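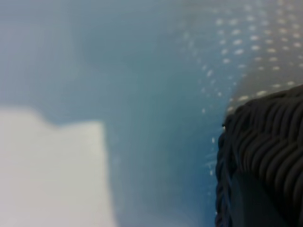

Ticket: Wrist view too dark and soft when teaching the basket task
Product: Väisänen teaching kit, two arms
Site: Sturnau
Opened: July 2024
Status: waiting for reply

Problem

We teach the task by remote control. The operator picks up one orange citrus fruit and puts it in a dark wicker basket on a white table. With the fixed camera the operator has no difficulty. With only the wrist camera the operator stops many times near the rim and does not know how deep the fingers are. We recorded 45 demonstrations in this way and I had to reject 4 of them, all for touching the rim too hard.
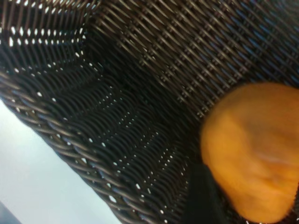

Inside the basket it is mostly shadow, and the light comes through the small gaps in the weave. When the fruit is near the lens it becomes very blurred. I suspect the exposure is set by the white table and then it is too slow to change when the wrist goes down.

What I tried

1. Cleaned the lens with a dry cloth. No change.
2. Restarted the recording software. No change.
3. Set the exposure to fixed, value 300. The weave was easier to see, but the table became gray and the operator did not like it.
4. Fixed exposure, value 400. Better inside the basket, too bright outside. 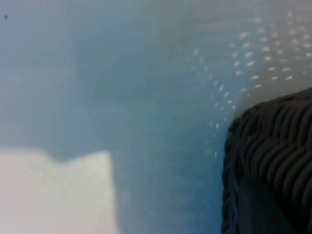
Also the small light spots next to the basket are confusing for a new operator. They are only light on the surface, but one person in our group took them for the weave and moved the arm to the wrong side. Your manual from Iswood has a page about reflections but it says nothing about baskets or other things with holes.

Reply from support

Thank you for the clear report. Please keep exposure on fixed for the whole recording and do not mix the two values in one set. Can you send the position of the basket and both arms, from the fixed camera, before the fingers go in?

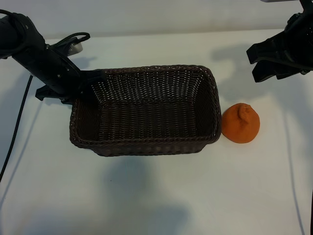 The fruit starts at the right end of the basket, very close to it. I can move it farther away if this helps, but then the old demonstrations will not match the new ones. Please tell me which is better.

Two more questions. Can the focus of the wrist camera be changed by hand, or must it go back to Pornolitz? And can I show the fixed view bigger on the operator screen while both views are recorded? For now I stay with value 300.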